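Home | About the Institute | Programmes | Opinion | Publications | Contact

Cultural exchange should be more than the first half-hour

By Unnur Þrastardóttir

Institutions that bring companies from different countries together have settled on a familiar order of events. Guests arrive at six in the evening. There is a welcome, a short concert or a dance performance, and perhaps a display of calligraphy or weaving. The speeches follow, then the dinner, and it is over dinner that the business of the evening is held to begin. Culture has by then been thanked and sent home.

I have helped to arrange such evenings for much of my working life, and I do not wish to speak ill of them. The musicians are often excellent. Hosts take real trouble over the choice of programme, and guests who have spent a day in meeting rooms are glad of it. My concern is with the place we give to this work. We treat it as a courtesy that comes before the exchange, when it ought to be counted as part of the exchange itself and planned with the same care as the trade sessions.

The enterprise forum held at Clernton in June is a case in point. It received 50 delegations over its full course, and its printed programme ran to many pages. The cultural part took up a single page at the front. The performers were given 20 minutes, no interpreter and no seat at the tables afterwards. Several of them had travelled further than the delegates. Those who wished to ask about a song or an instrument had no means of doing so, and the opportunity was lost.

It may be said that company directors attend such meetings to discuss supply, investment and standards, and that their time is limited. This is true. It is also true that many of the difficulties later reported by partner firms have little to do with price. They concern how a refusal is expressed, who may speak before whom, how long a silence may last before it gives offence. These are cultural matters in the plainest sense. A firm that has learned something of them beforehand is better placed when the first disagreement arises. 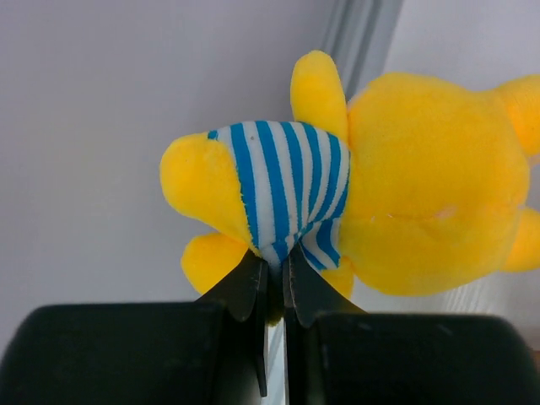
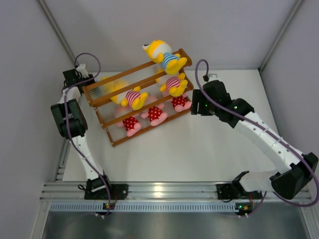 Some organisers have begun to work differently. At Romby, the regional chamber asked its visiting ensemble to remain for the whole of the meeting and to lead a morning session on rehearsal: how a group of players agrees on a tempo, how a senior player corrects a junior one, and what is left unsaid. Delegates from both sides took part. Américo Paiva, who directed the session, told me that he had expected polite attention and received instead a long list of questions, most of them about authority. "They were asking about their own offices," he said, "and the music allowed them to ask."

The cost was modest. The chamber spent 2,380 euros on additional accommodation and interpreting, a sum that would scarcely have paid for the flowers at some receptions I have attended. What it required was an earlier decision. The ensemble was approached nine months before the meeting, while the programme was still open, and its director was consulted on the timetable. Most hosts make this call in the final weeks, when the hall has been booked and only the opening slot remains.

There is a further question of balance. Host institutions tend to present their own heritage and to receive that of their guests as a gift. Each side performs and each side applauds. Very seldom are the two asked to prepare something together. The Dalgleish Foundation has for some years supported joint commissions between composers and craft workshops in partner countries, and its experience suggests that the slow middle period, when the two parties do not yet understand each other, is where most of the value lies. Business exchanges would do well to study it. The shared project need not be large. A bilingual reading would serve, or a small exhibition chosen by staff from both countries.

I would add a word of caution about measurement. Sponsors now ask for evidence of results, and the temptation is to supply attendance figures and photographs. Neither tells us much. Jikorum, the exchange network on whose advisory board I serve, has begun writing to participants one year after each meeting to ask whether they are still in contact with anyone they met there, and on what subject. The replies are uneven and some are very short – but they are of more use to us in planning than any count of guests at the door.

None of this requires hosts to abandon the opening concert. It should remain, and it should be well paid. I ask only that the performers be invited to stay, that an interpreter be engaged on their behalf, and that the director of the cultural programme be present when the timetable is first drawn up. The next round of regional forums is now being planned, and there is still time to issue those invitations.

Share this article | 9 shares | 0 comments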